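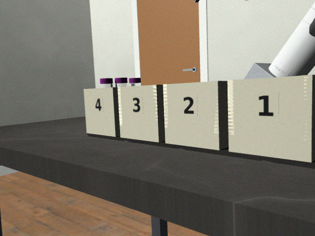
Does the Order of a List Change What People Remember?
Project report by Elżbieta Witkowska and Ryszard Bielecka
Adviser: Stamatia Tsoukalas

We both forget half our groceries, so this topic picked us! We wanted to know if people recall the start of a list better than the middle, and what happens when they have to say it backward.

What we did
In April we tested 30 students from our year in the Jusby reading room. Each person heard a list of 15 everyday words (spoon, river, jacket and so on), read aloud by Ryszard at one word every two seconds. Half of them repeated the words first to last, the other half last to first. We scored every answer twice, and where our scores differed we listened to the tape again.

What we found
The forward group did great on the first three words and then sagged badly in the middle. The backward group surprised us: they nailed the last few words, but the opening ones were often gone by the time they got there. "River" was remembered by nearly everyone in both groups, wherever it came, and we would love to know why.

Problems
The heating was noisy during two sessions. We also used the same voice throughout, and Ryszard speeds up when he is nervous.

Next time
We want to try 100 people, slower reading and a list with pictures mixed in.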